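The Willems Fingers

I had 165 runs left to do on the Willems fingers when Ineke Van Acker leaned over the divider and asked if I believed in luck.

"On a Monday?" I said.

"I'm serious. The Prustus set did the whole sorting job last night without a drop. Every object, every bin. Then I changed one number in the controller and it couldn't pick up a pencil."

"Which number?"

"Doesn't matter which number," she said, and went back behind the divider, so I knew it was one I had told her not to touch.

We were supposed to have an answer by June. Two kinds of fingers, two controllers, four combinations, and a customer who wanted one line in an email saying which to buy. The customer was called Cloltato and they recycled household junk, mostly batteries and whatever people throw in with the batteries. All of our testing was in simulation until we'd picked a winner, so I spent my days in a room that didn't exist, with a wood floor a lot nicer than the one under my desk.

I got weirdly fond of that room. Somebody before my time had given it a desk chair and baseboards – baseboards! – and a brown ball on a stand that I used to find my bearings when I'd spun the view around too many times. I'd come in with my coffee, load the layout, and let the arm start on its first pickup while I read my mail. 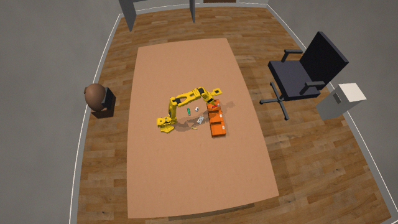 My boss, Siebe Prins, thought I was too slow. He had a point. The way he saw it, you push the button, you go to lunch, you come back and read the table of results. I kept watching the runs. I couldn't help it! You'd see the arm swing out over the box and hang there for half a breath, and you'd get this feeling in your stomach like when your kid is carrying a full glass across the living room.

"It's a success rate," Siebe told me. "You don't have to be there for it."

"The rate's the same for both sets," I said. "Within a hair. If I only read the table I've got nothing to tell them."

"Then tell them to buy the cheap one."

He wasn't even being mean about it, that's how he talks. He had the Vimevis demo coming up and was sleeping in his car, or looked like it.

So I stayed late. By seven the building had gone quiet except for the vending machine, and Ineke was still back there muttering at her controller. I pulled up the log from the weekend, all 2,947 attempts, and sorted out the failures, then the failures on batteries, then the ones where the battery was standing on its end. That's the hard one. Lying down, a battery is a gift, you come at it from above and squeeze. Standing up, it's a bowling pin, and if one finger gets there a hair before the other you've got a battery rolling off toward wherever it wants to go.

Nine of those failures were strange. All nine were the Willems fingers with the old controller, and in all nine the log said the grip had closed on nothing. It didn't say slipped or knocked over. It said nothing, as if the battery had never been there.

"Ineke," I said. "Come look at something."

"Is it about the number?"

"It's not about the number."

She rolled her chair around the end of the divider without getting up, pushing with her heels. She had a granola bar in her mouth. I switched over to the wrist camera, which I hardly ever used because the fisheye makes me seasick, and I stepped the approach forward a little at a time, the fingers coming up from the bottom like a pair of hands in a bad dream.
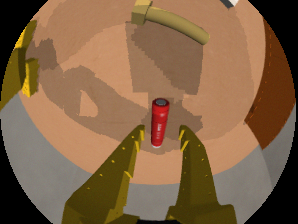

"Stop there," she said. She took the granola bar out. "Go back one."

I went back one.

"Forward again. Okay. What does the planner think it's looking at?"

I turned on the overlay. The planner draws a little green outline around whatever it has decided to grab, and I'd expected to see it snug around the battery. It was off behind it, a big lopsided shape, perfectly confident.

"It's going for the shadow," Ineke said.

"It can't be going for the shadow. We've got a filter for that."

"You have a filter for that in the new one. I wrote it. The old one never had it." She started laughing, the kind where no sound comes out. "Your poor fingers. You've been blaming your poor fingers for a week."

I had, too. I'd written most of a paragraph about it. I'd used the word "unsuitable."

We ran the upright battery again with the Willems fingers and her controller, with the one number put back the way it had been (she did that part herself and I looked politely at the ceiling). I should've let it run in the background. I should've gone home, it was nearly 9. But we both sat there with our elbows on the desk and watched the arm come around, slow, and dip, and wait. Ineke had hold of my sleeve.

The fingers closed. The battery went up.

"Huh," she said.

"Again?"

"Again."

We did it until the security guard came by and asked if we were winning. Ineke told him it was too early to say. Then she rolled back around the divider and I could hear her typing, fast, and after a minute my screen told me somebody had changed a number.

"Ineke!"

"It's a different number," she said.

I deleted my paragraph about the fingers and started loading the next batch.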